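Home | Features | Home & Garage | Workshops | Subscribe
Share 106 | Comments 5

The Shelf Comes First

By Raíssa Honorato

When Cremilda Brito moved her upholstery supplies out of the spare bedroom, she took eleven days to decide where the thread should go. She carried the boxes to the garage, then to the hallway, then back to the garage. In the end she bought a shelf, and the question answered itself in one afternoon.

I have heard the same story many times while I was preparing this article. People begin with the boxes. They buy boxes in the color they like, fill them, put a label, and after this they look for a place where the boxes can stand. Usually the place is the floor. A box on the floor collects a second box on its lid, and soon the thing you need is always in the lowest one.

Dumisani Jacobs has been fitting out small garages and stockrooms for most of his working life, and he works in the opposite order. First he measures the wall, then he measures the car with its doors open, and only then he talks about shelves. "The car door is the real customer," he told me. A shelf that is too deep will be hit by the door every morning, and a shelf that is too shallow will let the bins hang over the front, where a knee finds them.

For most homes he likes steel with slotted posts. The holes in the posts allow you to move a shelf up or down when your needs change, and this happens more often than people expect. A family with a small child stores a stroller. Some years later the same wall must hold skates, paint and a tent. With wood you would need a saw. With slotted steel you need a wrench, some patience, and a second person to hold the other end.

It has bad sides too. Steel is noisy – a bin which is dropped on it wakes up the house. The edges of cheap units can be sharp, so you should run a gloved hand along them before you load anything. A glossy paint also shows every light in the ceiling, and if you have long tubes above, you will see them twice.

Natanael Medeiros, who repairs bicycles in a garage he shares with his brother, bought a used unit when the Pimentel hardware store closed in August. He paid 600 for it with delivery, and it arrived as a bundle of posts and flat panels with a bag of bolts. Two bolts were missing. He lost a whole Saturday because the thread was an old size, and he still speaks about it with some bitterness. My neighbor Raíssa Guimarães (yes, we share the name, and sometimes also the mail) ordered hers new from Skarum and paid 1460. It came with all its bolts, but the instructions were only drawings, and she put the first shelf upside down.

Neither of them regrets it. Natanael keeps inner tubes at hand height and the heavy tools below. Raíssa has divided her wall by season, and she changes the upper and lower bins twice in the year.

About the bins themselves, I have become strict. I asked everyone the same question: which bins did you throw away? The answer was nearly always the soft ones and the ones with a pretty shape. Bins that you plan to stack should have straight, ribbed sides and a strong rim. Two colors are enough. More than this, and you forget what the colors mean. 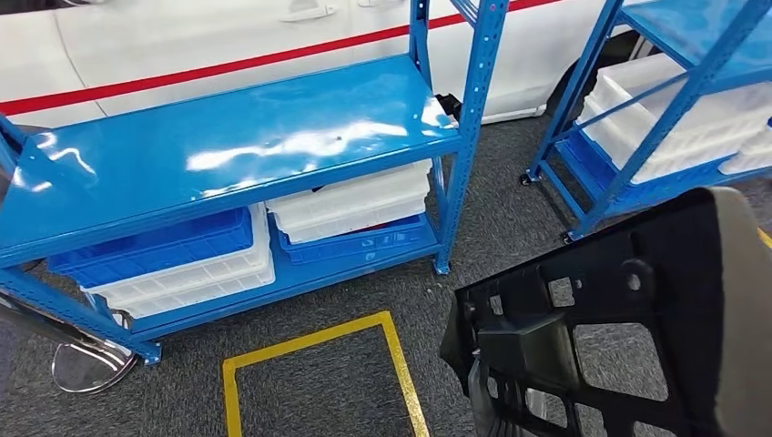
Page last changed: Thu 20 June

Blue and white bins stacked in pairs on a low shelf, with the top one left free, is an arrangement I would recommend to a beginner. Each stack is only two bins high, so the lower one can be reached without building a tower on the floor. You may give blue to the things of the car and white to the things of the house, or choose any other rule, if everybody at home knows it.

The free shelf is harder to defend. In my own garage it stayed free for one week, and then came a bag of soil, a lamp without a plug and somebody's helmet. Dumisani advises to treat it as a table. You put a bin there, you open it, you take what you need, and the bin goes back down. He wipes his with a dry cloth at the end of the day.

Cremilda has found another use. She unrolls her fabric on the top shelf to check it for faults before cutting, as it is the only flat surface in her home which the cat has not discovered. Her thread is on the shelf below, in two white bins, sorted by weight. The zippers are still in the hallway.

Share 106 | Comments 5
Previous | Next | Back to Features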